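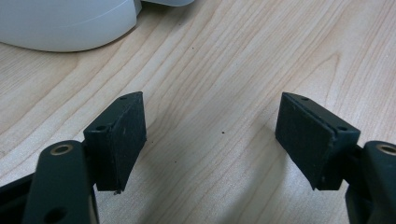
Handheld gripper build, Birach v2: pads, bushings and cable routing

Posted in: Home and Shared Workshop Builds

tinsnip_dave
March 23, 2020
Second version of the Birach grippers is together. I made a left and a right so one person can work with both hands and log what the fingers do. Plastic arms, brass-coloured bushings at the pivots, fingers with a flat pad on each inner face. The blocks come to a point at the back so they can get in behind things.

The first version had the pins running straight in the plastic and the holes went oval. I ran one of the new ones on the bench rig for 2,143 open and close cycles and measured the bushings after. No play I could feel, and the jaws still met square. I had planned to stop at 2,000 but I was eating lunch.

Questions:
1. The pads pick up dust. Is there a better material?
2. Does anyone route the cable along the wrist without it pulling?

ohmslaw_pete
Nice. What is the pad glued with? One of yours has something hanging off the lower front corner. If that's the edge starting to fray I would trim it now before it peels.

tinsnip_dave
Contact cement. I'll look at that corner. The pads are cut by hand with a knife so the edges are not great.

gantrygrump
I don't see the point of the bushings on a tool this light. I have a set with plain printed holes, reamed and greased, and they have lasted fine. You are adding parts and press fits for a joint that sees almost no load. If your first ones went oval, the holes were undersized and the pins were rubbing.

tinsnip_dave
They were reamed. They still went oval. It might be the plastic.

ohmslaw_pete
I'm with Dave on this one. It is side load that does it. Every time you lean on a fingertip the arm twists on the pin.

gantrygrump
Then make the arm wider. We can disagree.

millbelow
For pads, try the gray sheet from Nulleo. It wipes clean with a damp rag. It is stiffer, though, so you lose some grip on thin stuff like bags and wrappers. What are you picking up with them?

tinsnip_dave
Household things mostly. Trash into a bin, paper cups, containers. The table at Varghese (the shared shop I use) is set up for it.
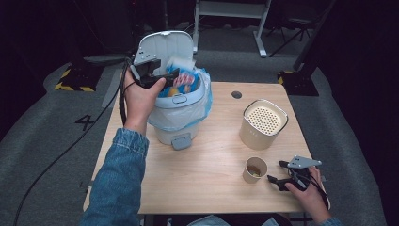

Both grippers at the table, left one over the bin, right one by the cup.

millbelow
OK, with wrappers in the mix I would stay with the soft pads and put up with the dust. Masking tape lifts most of it.

On the cable, your right one makes a big loop around the hand. I would shorten that. A loop that size will catch the rim of a cup sooner or later.

ohmslaw_pete
I would leave the loop. You need slack when you turn your wrist over. The left one, down the outside of the wrist toward the sleeve, looks better to me. Put a soft strap there.

gantrygrump
Strap, yes. Also, how heavy are they with the gray plates on? Those look like they would tip the nose down.

tinsnip_dave
Haven't weighed them. My hands get tired before the end of a session, so probably too heavy. I could drill out the plates some more.

millbelow
Birnorent has thin straps in packs of 5. They fit over a cuff.

tinsnip_dave
Ordered a pack. I'll do the left one first and leave the right as it is so I can compare. Pads stay for now.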